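Who Pays for the Second Arm?

At Grerkine, a laundry service in Villanueva, the robot was the easy part of the budget. Consuelo Ayala had two offers on her desk by September, and both left out training, spare fingers and floor work. 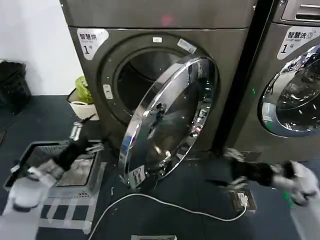 She now keeps 13 percent of the total for such costs. Her accountant, Normand Perron, wanted less - he had never bought a machine with arms before. They agreed to lease for 88 weeks and decide about buying after that.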